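Bench 2, two-arm cell - pencil case packing
August, entry started 10:30, E. Hirose

Goal for this session: school supplies off the tabletop and into the case with the purple lid, both arms, teleoperated. Isamu Tanabe on the leaders, me on the laptop.

Setup notes. Front rail bolts retorqued. Left wrist camera cable rerouted over the top of the arm, as Debashish suggested, to keep it clear of the elbow. Clamp at the left base tightened again. It creeps, and I would like to replace it with a through bolt before we add any payload.

Recorder is running the Nurkach build with the timestamp fix. Dropped frames: 10 in the first file, none after I moved the log to the second drive. Total 281 MB per camera at the current compression.

Gripper force limit is down to 30 percent on both sides. At the old setting the eraser came out with jaw marks. At the new one the pencils roll unless the fingers close square to the barrel, and the wrist has to come round a long way for anything lying diagonal to the rails.
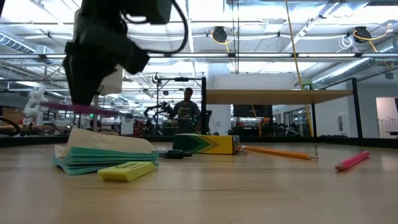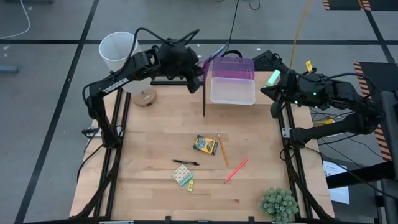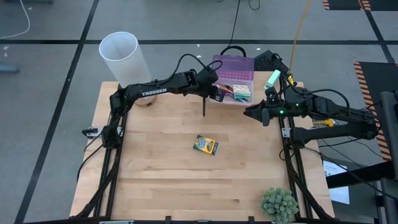
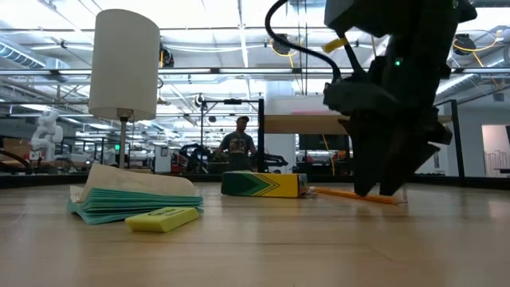

Bench 2, Trossen arms, crayon box and pencils on the tabletop. Wrist-height and overhead views.

Problems:
- Crayon box is near the width limit of the jaws. Short side only.
- Right arm has a small steady offset in wrist roll. Suspect the homing, not the encoder. Rerun the Hurkari calibration script cold and compare.
- Tabletop finish throws back the ceiling lights in the low views. Akihiko has a polarizer sheet in his drawer. Try that before touching exposure.
- Lid hinge is soft. If the lid drops in the middle of a run, stop and discard the file.

Config saved as trindine_676. Do not overwrite it; Afaf needs the same joint limits for her sorting job.

Next: print the longer finger pads - the 30 mm version, softer filament - and swap the left pair first. Leave the right pair alone until the roll offset is sorted out. Isamu wants the leader handles lowered a notch as well, and I have no objection if he marks the old position.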